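ELT 114 Bench Practice
Handout 5: Small connectors, trays and bench power
Kerkmont Technical College, Sulemana Building
Prepared by Randa Karaki
Revised 2018-06-14

Read before the lab session. Handout 4 (wire preparation and stripping) is assumed. Section numbers match the slides except for 5.3, which was moved here from Handout 7.

5.1 Terms

Connector: a part that joins conductors and can be separated again without cutting or unsoldering. A splice does the first job but is not meant to be undone.

Contact: the metal piece inside the connector that carries current. A pin contact enters a socket contact. The words male and female refer to the contact and can disagree with the outer shape of the housing, so the parts list uses "pin" and "socket" only.

Housing: the insulating body. It holds the contacts at the correct spacing and keeps fingers away from them.

Mating face: the side of the housing that meets the other half. The opposite side is the wire side. All pinout drawings in this course are drawn looking into the mating face unless the drawing says WIRE SIDE in the title block. A drawing read from the wrong side gives a mirror image of the correct wiring, and on a connector with a single row of contacts the mistake can pass a visual check.

Keying: a rib, slot or uneven corner that allows mating in one orientation only.

Color on a housing or an insert is chosen by the manufacturer. It may indicate series, conductor size or nothing at all. Two parts with the same color are not assumed to be interchangeable until the part numbers have been compared.

5.2 Work surface and parts trays

The bench surface is divided into a mat area and a margin. Assembly is done on the mat. The margin is for paperwork, the meter and anything that does not need to be within reach.

A mat for this work should be plain, flat and of one color. Patterned surfaces hide small parts. A matte finish is easier to work on for long periods than a glossy one under overhead light. Brown, gray and green all give adequate contrast with white housings; clear and amber housings are harder to see on brown, and for those a sheet of white paper is laid on top. Paper mats are replaced when they curl at the edges, since a raised edge will stop a part from sliding in one direction and tip it over in the other.

An ordinary paper or plastic mat gives no protection against static discharge. Boards and bare semiconductors are handled only on the dissipative mats at the end benches, with the ground cord attached. Plain connectors without electronics can be handled on any clean mat.

Trays. Use a shallow rigid tray with a raised rim. The rim has to be high enough to stop a rolling part and low enough that the fingers can approach from the side. Rounded corners are preferred: a small part pushed into a square corner is difficult to pick up. Put the tray inside the mat area, on the side of the hand that picks, with clear mat between it and the assembly position.

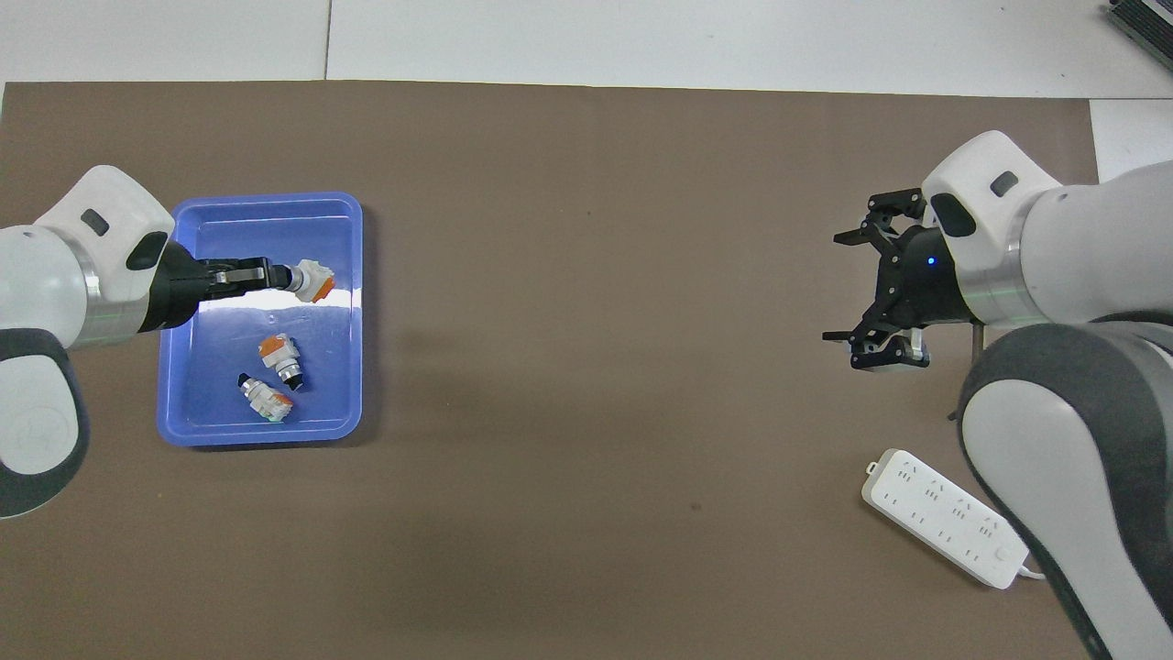

One part number per tray is the rule for all loose components. Where two part numbers have to share, a divider is fitted and both sides are labeled. Do not rely on color to tell them apart. Only the quantity needed for the current step goes in the tray; the remainder stays in the bag with its label. Parts piled on each other catch at the contacts, and a bent pin caused this way is usually found at mating, after the wiring has been done.

Picking. Take the connector by the housing, across its two flattest sides. Avoid the contacts, the latch and the wire entry. If the part is lying at an angle, turn it in the tray first with one finger and then lift. Lifting first and rotating in the air is faster for someone with practice but produces more drops. A dropped part goes to the inspection cup and is not returned to the tray.

Orientation. Before the part leaves the tray area, the mating face should be pointing the way it will be used. For a cable held in the left hand and a connector in the right, that normally means wire side to the left.

Glare. Glossy trays reflect ceiling light in a band, and a pale part lying in the band loses its outline. Move the lamp or rotate the tray until the band falls where there are no parts. A matte liner also works, provided that it is glued down. Loose liners slide.

5.3 Inspection before mating

Inspect each half separately, in this order.

1. Part number against the parts list.
2. Housing: cracks, flash on the mating face, broken latch.
3. Contacts: all present, at equal height, straight when sighted along the row.
4. Plating: no dark spots or exposed base metal in the wiping area.
5. Wire side: insulation fully inside the entry, no loose strands.

Items 3 and 4 need a magnifier. The Zernora bench magnifiers have a lever at the rear which locks the arm; tighten it before putting both hands under the lens.

Mate the halves straight, with steady pressure. Rocking the housing from side to side to get it in spreads the socket contacts. The spread cannot be seen from outside, and the usual symptom is an intermittent connection some weeks later. If the latch does not engage, separate the halves and repeat items 2 and 3.

Connectors are rated for a number of mating cycles. The practice sets are kept on a Botano card, one card per set, and are retired at 100 cycles whatever their condition. Enter the cycles at the end of the session. Separating the halves does not count as a second cycle.

5.4 Contact resistance

A closed contact has a small resistance. It is measured with four leads, two for current and two for voltage, because the resistance of ordinary meter leads can be larger than the value being measured.

Power lost in the contact is

P = I x I x R

Example. A worn contact measures 34 milliohms. At 1 A the loss is 0.034 W and can be ignored. At 10 A it is 3.4 W, concentrated in a very small volume of metal inside a plastic housing. The current went up by a factor of ten and the heat by a factor of one hundred. This is why a connector that performs well on a signal circuit may soften its housing on a heater circuit with nothing visibly wrong beforehand.

The voltage rating is a separate matter. It depends on the insulation and on the distances between contacts. A part marked 300 V is not able to carry more current than one with a lower voltage marking, and the two figures are never traded against each other. Use the part within both.

5.5 Bench power

A power strip is a set of parallel outlets fed by one cord. Parallel means that each outlet receives the full line voltage and that the currents add in the cord. The limit is set by the lowest rated element in the path: the wall circuit, the cord, the strip or its breaker. An additional outlet does not add capacity.

Strips differ in whether they have a switch, an overcurrent breaker and surge suppression. A surge component diverts short voltage peaks and does nothing about a sustained overload. Read the label on the underside. If the label is missing or cannot be read, the strip goes to the repair shelf.

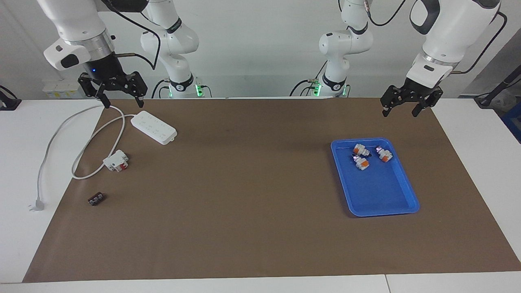 Placement of the strip is decided before any tool is plugged in. The permanent position is the rear margin of the bench, parallel to the edge, with the cord leaving toward the wall outlet. During setup it is often put down wherever there is space and then stays there. The white strip lying diagonally on the left half of the brown mat shows how much working area this costs: a rectangular body turned at an angle spoils the ground on both of its long sides, and a tray or a drawing will no longer fit square beside it. Each plug added then brings a cord across the part of the mat where assembly is done. Move the strip to the margin with everything unplugged, and route the tool cords behind it.

Further points on placement:

Outlets face up or toward the operator, never down.

Keep the strip off cloth and away from the solder station side.

Liquids, including flux cleaner, are on the opposite side of the bench from the strip.

Do not plug one strip into another.

Strips are not coiled up with their own cord while in use. A tightly wound cord cannot shed its heat.

5.6 Worked load calculation

Line voltage 120 V, strip rated 15 A. For loads running continuously we allow 80 percent of the rating, which gives 12 A or 1,440 W.

Heat gun 1,000 W
Preheater 300 W
Fume extractor 100 W
Bench lamp 34 W
Total 1,434 W

1,434 W divided by 120 V is 11.95 A. The strip is within the allowance by 6 W. In practice this is treated as full: no phone charger, no second lamp. Rated power is also an average figure for some tools. A motor draws several times its running current for a moment at start, and a heating element draws slightly more when cold. The breaker tolerates both. Frequent trips at switch-on indicate that the allowance has been used up elsewhere on the same wall circuit.

Without the heat gun the total is 434 W, or 3.6 A. The heat gun is therefore on its own wall outlet at benches which have two.

5.7 Closing the bench

Switch off at the tool first, then at the strip. Pull the plug by its body. Return unused connectors to the labeled bag and write the remaining quantity on the bag. Empty the tray completely and tilt it toward the light to check for loose contacts; crimp contacts are light enough to stay in a corner by static. Wipe the mat from back to front.

Parts in the inspection cup are examined at the magnifier and marked G or X with the date. X parts are kept for the sectioning lab in September and should not be thrown away.

Reading for next session: Handout 6, sections 6.1 to 6.4. The crimp height table in 6.3 has an error in the second column. Use the corrected copy posted by the tool cabinet.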